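# Gripper notes, May

The arm has been bolted to the end bench at Nustside since the start of the month, and most Thursday evenings have gone on the gripper. I said last time I would write up the thin film problem once I had something to report. I have a bit.

The job is simple to say. The arm should pick up a clear plastic sheet by one edge, lift it off whatever it is lying on and put it in a tray. Cardboard was fine from the first week. So were felt and thick rubber. Clear plastic is another matter, as the wrist camera has very little to go on. It finds glare and creases, and if the light shifts the glare moves and the edge it was tracking goes with it.

I started on a white worktop, which was hopeless. Then I tried perforated panel, thinking that a regular pattern behind the sheet would give the software something to compare against. I have kept to that since. The camera sits low, close behind the fingers, so it sees the tips and the bit of surface they are heading for and not much else. 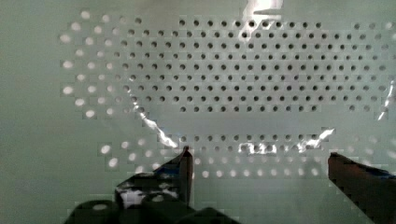 The edge finder runs on the old laptop and is called Filip, after the folder it was first saved in. It used to take the brightest line it could find and call that the edge. That sent the fingers at any patch of reflection going. Now it looks for a run of bright pixels with a change in the hole pattern on one side of it, and ignores anything that fails the second test. It is slower but it stops chasing the ceiling lights.

I ran 18 picks with the new version. Two of the failures were my own fault, as I had left the jaw speed at the setting for cardboard. The others were mostly the fingers closing on nothing because the height was out. I have put a softer spring in the left finger so that it can touch the panel without pushing the arm off its line, and I need to redo the height calibration with that fitted.

The log is up to 1485 lines and wants tidying. Half of it is the same warning about the serial cable, which I have replaced with a shorter one from the Brokville box.

Next job is the lamp. I want it on a fixed bracket so the light comes from the same angle every time. The Stirkberg clamp is free again and should fit the bench edge with a bit of packing. If it doesn't I will cut a wooden one.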